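6 January 2021

# Keneo: a target checker for a wrist camera

Project report, Robotics Software course, Nulitz Technical College

## 1. What the project was for

The arm we share with the other course groups is driven through a controller package called Tarigan. Tarigan takes a target pose, plans a path to it and closes the gripper at the end. It does no checking of its own. If the perception side sends it a target inside a chair, it plans a path into the chair and stops when the force limit trips.

Our task was to write the piece that sits between the two. We named it Keneo. It reads the wrist camera, looks at the target that perception proposes, and either passes it on, moves it a little, or rejects it with a reason. The target object for the whole project was a throw pillow on or next to living room furniture. Pillows are soft enough that a bad grasp does no harm, and they are hard for the segmentation model because they touch other soft things.

The work was done in a furnished room in Drornonitz between October and the winter break. We did not train a new segmentation model. We used the one the previous year's group left us and changed only what happens to its output.

## 2. How it works

Keneo runs as one process with three stages.

**Finger mask.** The gripper fingers take up a large part of every wrist image. The old model labeled them as furniture in many frames, mostly where they overlapped something dark. We compute where the fingers should be from the joint reading of the gripper, paint that area as "self" and remove it before anything else runs.

**Surface split.** The remaining image is divided into target, support and free floor. Support means anything the target may be resting on or leaning against. The split uses the labels from the model plus a color distance test along the border of the target.

**Target check.** The proposed grasp point is moved toward the middle of the target region if it is too close to a support border. If there is no room to move it, the target is rejected and Tarigan is told to back off and look again.

A reduced version of the config we ended up with:

```yaml
keneo:
 self_mask:
 source: gripper_joint
 grow_px: 6
 border:
 color_test: true
 min_margin_px: 7
 on_reject: back_off
 log_frames: true
```

## 3. Finger mask problems

We expected this stage to take an afternoon. It took most of the first month.

The computed mask assumes clean, straight finger edges. The fingers on our arm are covered and the covering is worn, so the real outline is a bit different from the CAD outline. On the right finger there are loose fibers at the tip that stick out into the gap, which is the part of the image we care about most. The left finger has a shiny surface that gives a small white highlight, and the model liked to call that highlight a separate object.
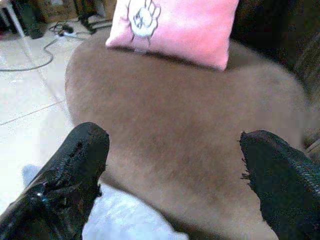

We tried three fixes. The first was to learn the outline from recorded images, which worked until the covering wore down a little more. The second was to redraw the mask by hand every session, and we gave that up after one session. The third was to grow the computed mask outward by a fixed number of pixels. This loses a thin strip of usable image on each side but it is stable, and it is what we kept. With a growth of 6 pixels the fibers stopped showing up as objects. Smaller values let them through when the gripper was wide open.

Growing the mask does not help with highlights inside the finger area, but those are already covered by the mask itself. The ones that caused trouble came from a time offset: the joint reading arrived later than the image, so the mask trailed behind the fingers when they moved. We now match the two by timestamp and skip the frame if no reading is close enough.

## 4. Telling the pillow from the chair

The color test was added for cases where the pillow sits against upholstery. The pink pillow and the brown upholstery are far apart in color under good light, so the test is easy for most of the border. It gets weak in two places. One is the contact line, where the pillow throws a soft shadow. The other is where the pile of the brown fabric catches the light and looks paler than the rest.

Our first version averaged the support color over the whole region. On brushed fabric that average is not much use. The current version samples small patches near the border and compares each piece of pillow edge only to the patches beside it. It is slower, but the rate is still high enough for Tarigan, which only asks for a check before each motion.

Printed graphics on the pillow were the other issue. The white cartoon figure has thin dark outlines, and the model sometimes cut it out and called it a different object, leaving a hole in the pillow mask. We fill any hole that is fully enclosed by target pixels. This fails if a finger overlaps the graphic, since the hole is then open on one side. Our workaround is to treat "self" pixels as target for the fill step only — a bit ugly, but it solved the cases in our log.
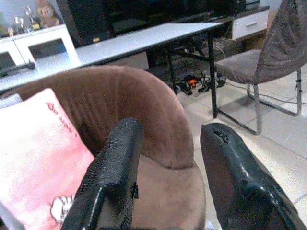
*Figure 2. Wrist camera view with the pink pillow against the brown armchair. The left finger partly hides the cartoon figure.*

## 5. Results

We logged 1,000 wrist frames and replayed them through Keneo offline. The replay tool steps through the log, draws the region borders and lets one of us mark each decision as right or wrong. Keneo made the right decision in 98 percent of the frames. We counted a rejection as right if the person marking would also have backed off.

The wrong decisions fell into two groups. In the larger one the pillow was cropped by the image border, and the "middle" of the visible part was close to the real edge of the pillow. In the other, bright overexposed patches were labeled free floor when it was not clear what they were.

These numbers are for decisions, and they say nothing about grasp success. We ran short live sessions to check that Tarigan accepted the messages and that the back-off command worked, but we did not run a proper grasp trial. All frames also come from one room with one pillow.

## 6. Open items

- Cropped targets should be flagged, and the arm should re-center before a check is made. The message field exists but Tarigan ignores it at the moment.
- Cables on the floor are labeled as free floor. Harmless for pillows on a chair, a problem for anything picked up from the tiles.
- `min_margin_px` is set in pixels, so the real margin changes with distance. It should be set in millimeters once the depth estimate can be trusted.
- The replay tool loads the whole log into memory. Split the log before running it on the lab laptops.

The code and the config are in the course repository under `keneo`, and the replay tool is in the `tools` folder next to it.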